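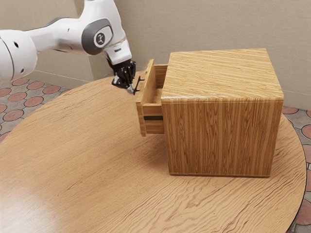
**Which computers do Mevora's games run on?**

Every title in the catalogue runs on Windows and on Mac, and one purchase covers both.

## About Mevora

Mevora publishes driving and transport simulators for home computers. We were formed when two small studios, Kaltar and Oksanen, merged their porting teams. Game design stays with the original developers; we handle conversion, testing and updates.

Our longest-running series is *Merkov Lines*, a tram simulator. The current release has 1256 stops and 3064 signals. Each port is tested for 3000 hours before sale, with controller and keyboard input checked separately. Patches are issued every February.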